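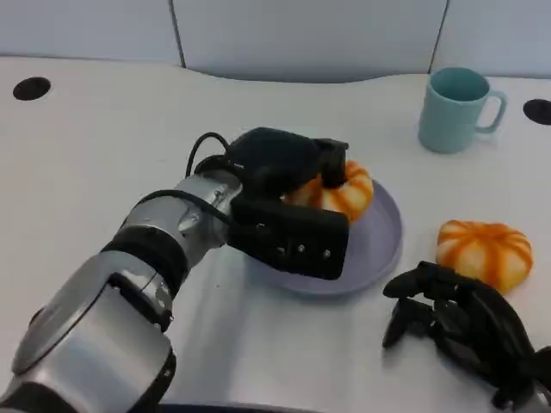
One reader of our last catalogue wrote in to ask why anyone should pay for a retargeting package when the fingers still close on a toy pumpkin as if wearing oven gloves. Fair question, and the page below is our attempt at answering it without the usual gloss.

Gestura Hand Retargeting Kit
Sold and supported by Nseir

What it does
Gestura takes recorded hand motion from an operator and maps it onto a pair of multi-fingered robot hands. The method comes from the Plemari study, which claimed that a policy trained on retargeted motion needs far less clean-up than one trained on raw joint angles. We were doubtful, so we ran it ourselves before agreeing to stock it.

What we found
We collected 3,232 two-handed table-top episodes: ribbed toys, plates, mugs, short moves from one spot to another. After throwing out the ones with dropped tracking we kept 3,000 for training and held back none of them for testing. The test set was 237 fresh trials, scored by whether the toy ended up on the plate and stayed there.

The method did help. It helped less than the paper suggests, and most of the gain showed up with round objects that forgive a sloppy grip. Mug handles were another matter - we would not buy this kit for handles. Nor did we see any benefit from the second hand when it had no part in the task, though the brochure implies there should be one.

We have not tested it on soft items or anything heavier than a full mug. Gernach, who make a rival kit, say theirs does better on both. We haven't seen their trial logs, so treat that as you would any sales line, ours included.

In the box
Retargeting software, one licence
Calibration plate and printed guide
Sample set of 674 episodes with grasp labels

Not included
Arms, hands, cameras, operator gloves

Before you order
Calibration has to be repeated whenever a hand is taken off its wrist. The printed guide says this is optional. Our advice is to ignore the guide.

Order code: GESTURA-674
Next delivery expected in February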